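**Duman and Skakura: are they still engaged or what**

Duman posted the ring in October, then took the post down on 11/11/23. Neither of their reps has said anything since. The wedding was supposed to be at Hillbridge in the spring. Does anyone have a source that isn't Zurkon?

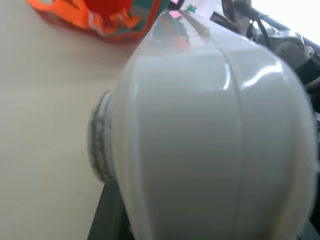 **Elfriede Hollenstein**

Zurkon has called three breakups this year and got one right. I wouldn't go by them. Celebrities take posts down all the time.

**Fadime Uysal**

Sure, but Duman also unfollowed her sister. People don't do that over a cleanup. And the Hillbridge booking page shows their weekend as open again.

> the Hillbridge booking page shows their weekend as open again

**Elfriede Hollenstein**

It was never confirmed that they booked it. That came from a fan account with 998 followers. I'd like to see a receipt.

**Taner Kocabaş**

They were together for 4 years and sold every minute of it. The album, the perfume, the holiday special. If it's over they'll sell that too. Wait for the interview.

**Fadime Uysal**

That's harsh. Skakura hardly talks to the press. Most of the selling was on Duman's side. 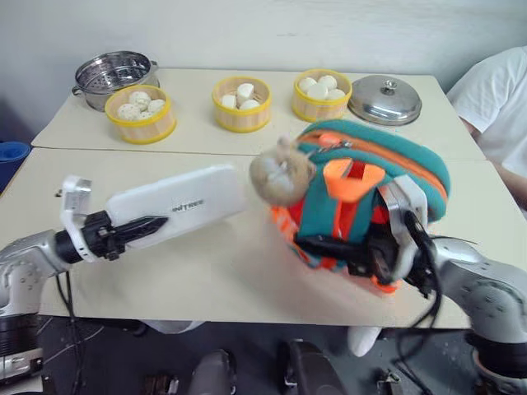

**Aslı Tokgöz**

Skakura did eight magazine covers in the same stretch, so I don't buy the shy partner story. I do think they split. Duman sang the last tour date without the duet and didn't mention it on stage.

**Elfriede Hollenstein**

The duet was dropped from the two shows before that as well, and they had dinner together after one of them. There are photos in the tour thread.

**Fadime Uysal**

Those are from the first leg. Check the haircut.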